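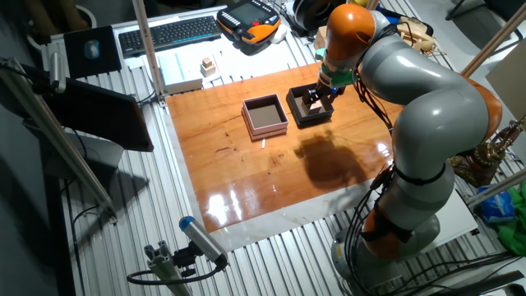 It was the sorting that settled her, the sister maintained over the phone, and everyone at the Susta house should be glad of it. Small things went into the black box, keepers into the pink one, and by Wednesday the whole business would be done.

I was not glad of it. I had seen our mother settle before. She settled when she bought the sixty-dollar sewing course, and she settled when she wrote to Ahuja to say their varnish would outlive her - a letter they never answered.

"What counts as a keeper?" I asked.

"She decides."

"And the small things?"

"Those too."

So there were two boxes and no rule. I drove over that evening. My mother sat at the varnished table with her sleeves pushed up, turning a little pale cube between finger and thumb.

"Your father's," she said.

My father had never owned a cube in his life. He owned 38 neckties and a boat he was afraid of.

"What did he use it for?"

She looked at me the way she looked at salesmen. Then she put it in the black box, thought it over, and took it out again.

"He didn't say," she told me, and held it out for me to take.

I kept my hands in my coat for a while. Then I sat down.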